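Two Arms and a Flat-Pack Chair: Are the Machines Ready for Our Chores?

7 November 2022

BENDOV — Anyone who has spent an evening on the floor with a bag of screws and a sheet of drawings will know why people keep asking when a machine is going to take over. The folks at Plesska, a small workshop on Park Street that has been teaching robots household jobs since September, hear the question from nearly every visitor who comes through the door, and they are good-natured enough to answer it each time as though it were new.

The answer, for now, is a friendly "sort of." Plesska's two-armed setup has been put to work on light plastic furniture, the kind that comes apart into a seat and a handful of legs and is meant to go back together by hand. There are no screws to chase under the couch, and the parts weigh very little, so it sounds like a gentle place to start (and it is, compared with a bookcase!). Even so, a job that takes most of us a few minutes asks a great deal of a pair of grippers.

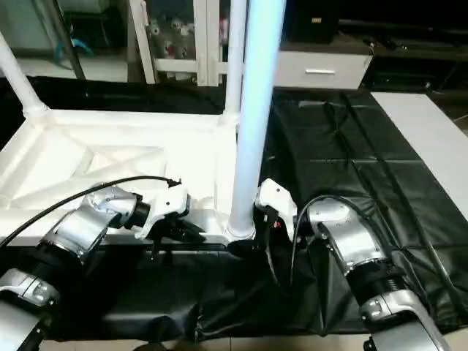 The trouble begins with holding things still. When you or I push one piece into another, we brace it with a hip or a knee or the flat of a hand, and we hardly notice we have done it. A robot has to be shown which hand does the bracing and which does the pushing, and then it has to cope when the part slides a little anyway. Plesska says its workers guided the arms through the job 132 times before letting the software try any of it alone, and that was for one style of furniture.

Since then the machine has been given 100 tries of its own at fitting a single leg, with a person standing by. It managed almost 20 of them without help. The workshop was cheerful about that number, and it's easy to see why when you hear that the first days produced none at all. The misses were mostly small ones, a leg that went in crooked or a grip that let go a moment too soon, the sort of thing any of us might do while talking to someone in the next room.
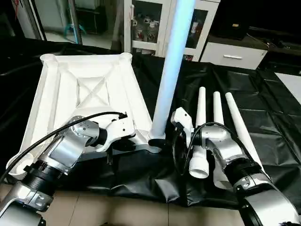

Both grippers at work on white plastic parts at Plesska.

Chores around the house come in a great many shapes, of course, and furniture is only one of them. Folding towels, loading a dishwasher and wiping down a counter have all been talked about at the workshop, and each brings its own headaches. Cloth never lies the same way twice. Dishes break. A counter sounds simple until you remember the mail, the keys and the fruit bowl, all of which have to be picked up and put back where the family likes them.

Shops have been watching too, and they may well get some use out of this before homes do. Nuvon, which runs a furniture showroom across town and keeps a stock of 2,000 chairs, tables and stools in its back warehouse, has been in touch with Plesska about having display pieces set up and taken down by machine. A showroom repeats the same few jobs over and over, often on the same few models, and that kind of sameness suits a robot very nicely. The store has made no promises and says it would want to see the work done at a steady pace, all through a shift, before it cleared any floor space.
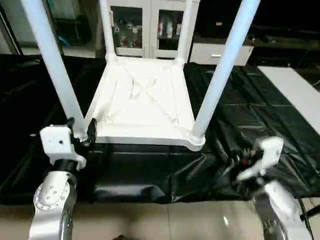 Nuvon said in a written reply that speed worries it less than trust, and that a chair put together by a machine would still have to be checked by a person before a customer sat on it. The store added that its staff would be delighted to hand over the assembly and keep the checking for themselves, at least until the results are a good deal better than one in five.

Price is another matter. Plesska would not put a figure on its equipment, except to say that no household would buy it just to get out of putting a chair together. The hope is that one setup might someday learn enough different jobs to earn its keep, and the workshop plans to move on to small tables next, then shelves, with towels saved for whenever everyone is feeling patient.

Visitors are welcome at the Park Street workshop by appointment, and children may come along with an adult.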